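4.2 Menu depth and retrieval time

The Omemex archive site was rebuilt in two versions, one with a flat menu and one with three nested levels. Both held the same 500 pages and used the same labels. Visitors were assigned to a version on first load and kept it for the whole session.

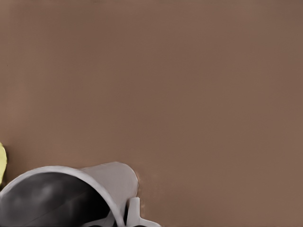 Retrieval time was taken from first load to the opening of the target page. Sessions with fewer than 2 page views were dropped. Under the flat menu, most targets were reached without the search box; under the nested menu, search was used early and often, as Pelupessy also found for library catalogues.

Figure 3. Rendered view of a tabletop with a white mug.

Label wording was held fixed, so the effect of renaming the 8 top-level headings is left to Section 5.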